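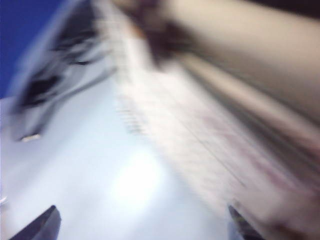
Conneely, the contract packing and returns company in Tirura, has put two robot arms on its repacking line, and the 17 people who work there have spent the past month learning new jobs around them. The arms pick goods from a bench and set them down for bagging, work that used to be done entirely by hand. Glare has been one of the nagging problems. The pale work surface throws back a hard white spot between the two dark gripper fingers, and the shift leads have asked for a matte covering before the line goes to full hours in September.

The arms were installed by Furkari, an integrator that has fitted similar equipment at a laundry and a parts warehouse in the same district. They run from 6 a.m. until 2 p.m. The later shift still packs by hand, partly so that the company can compare the two and partly because the software needs the quiet hours for updates.

Management says no one has been laid off. Four packers have moved to inspection, where they check seams, labels and closures before an item is cleared for resale. Others rotate through a new post called line tender, which means clearing jams, restocking bags and stepping in when an arm stops and waits for help. The tender's post pays 70 cents an hour more than packing.

Opinions on the floor are mixed. Packers who had sore wrists and shoulders say they are glad to reach less. Some of the longer-serving staff say the day has become more broken up. A packer used to settle into a rhythm and talk with the person across the bench - now the tender walks between stations and listens for the alert tone. Several workers also said they were trained too quickly, with a single morning of instruction before the first live run.

The company has since added a second training session and moved the stop buttons closer to the benches. It has also agreed to post the daily stoppage log in the break room, something workers asked for after disputes over who was responsible for slow mornings.

Soft goods remain the hardest items for the arms. Anything that folds or slides in the grip is sent back to a hand bench, and so are returns that arrive in torn packaging. Boxed items go through with fewer stops.

Conneely plans to decide before winter whether to extend the system to its smaller site at Wereck, where returns are sorted in a single room with little space for new equipment. Workers at Wereck have been invited to spend a shift in Tirura before then.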